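Soup season, and a few words about painting the dining room

So it's January and I have finally done the thing I've been threatening to do since we moved to Flernley, which is paint the dining room a color my mother would call "a lot." Red. Dark red, all the way up to the ceiling. I went through 12 sample cards taped next to the light switch and my husband stopped having opinions after the fourth one (he says fifth).

I grew up in houses where every wall was the same oatmeal beige, because you never knew when you'd be moving again and the landlord wanted it back the way it was. I don't think I picked a wall color in my life until I was 39. And then I got scared and picked gray! Gray for six years. I ate so many dinners looking at that gray.

What changed my mind was going over to Marwa Morsy's place last Ramadan. She had people in every night, it felt like, kids under the table, somebody's uncle asleep in the armchair, and her dining room is this deep green that makes everyone look like they're in an old painting. I came home and stood in my own dining room with my coat on and thought, well, this is a waiting room. This is where you wait for the dentist.

Anyway, dark paint. If you've never used it, get the tinted primer. I skipped it on the first wall to save money and ended up needing four coats where the others took two, so I saved nothing and my shoulder still clicks. I also bought one of those edging gadgets, the Pletura, and I know some people love it but I went back to a plain angled brush by lunchtime. Budget was $200 for everything and I came in a little under, if you don't count pizza (I don't count pizza).

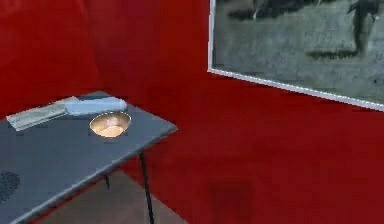 The part I didn't expect is how much the color changes during the day. At eight in the morning it's almost brick, kind of cheerful. By four in the afternoon it's gone brown and moody and I want to light candles and complain about the weather. At night with the lamp on it's my favorite, like the inside of a coat. My friend Ayana Feyisa came by while the last coat was still tacky and said it looked like a restaurant where she couldn't afford the fish, and I have been riding high on that ever since.

Now the soup. I promised the lentil one to at least three of you in the comments so let me get it down before I forget again. Red lentils, two cups, rinsed. One big onion cooked slowly in more oil than you think, a spoon of cumin, a carrot if you have one, water to cover and then some. Simmer it up to 40 minutes and stir the bottom now and then. Lemon at the end, lots! I blend half and leave the rest lumpy.

Next up is the hallway, which is still gray. I have a card for a mustardy yellow called Drolness stuck to the fridge and every morning I change my mind about it. If any of you have lived with a yellow hallway, tell me how it went, and please tell me before the weekend because the paint place has a sale on.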